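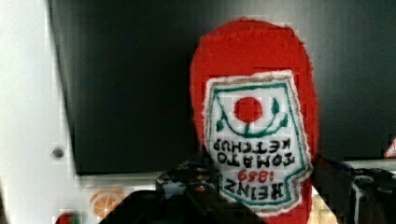 The ketchup plush, upside down, label side out

How do I clean a plush ketchup bottle without wrecking the embroidered label?
posted by saucy_shelf

Hi all! I collect food plushies (56 of them now, my shelf is groaning) and my favorite by far is this red Heinz tomato ketchup bottle. I adore it! The label is a white fabric patch with a green stitched outline, a little tomato, black lettering and "1869" in small red numbers. The red fabric has gone a bit fuzzy and I'd love to freshen it up before my niece visits in November, but I'm scared of the red bleeding into the white. The care tag is long gone. Can it go in the machine, or is that asking for pink ketchup?

Despina Ververidis
Oh, what a great one to have! I've washed a lot of red toys and I would keep this one out of the machine. Test the color first: dampen a white cotton cloth with cool water, press it on a spot at the back for a minute and look at the cloth. If any red comes off, stop there and stick to dry brushing.

If the cloth stays white, mix 8 drops of plain dish soap into a bowl of cool water, whip it up and use only the foam. Do the red parts with one cloth and the label with another, and don't let the patch get soaked. Dab over the lettering, no scrubbing - those thick stitches snag so easily. Wipe the soap off with a barely damp cloth, roll the bottle in a towel and press. Then dry it in front of a fan, turning it now and then. Mine took roughly 34 hours to dry right through, so start well before your niece shows up!

For the fuzz, wait until it's fully dry and go over it with a soft baby brush. It perks up so nicely!

trorkilis70
I put all mine in a pillowcase on cold and they come out fine. Never had a ketchup one though.

Pell_and_Karras
Agree with Despina on the two cloths. Please don't use a fabric shaver anywhere near the edge of that patch, I went straight through the border on a mustard bottle and it still makes me sad. Small scissors for the loose bits, and go slow. Also skip the hair dryer, mine left the fabric stiff on one side. Have fun, and show us the whole shelf sometime!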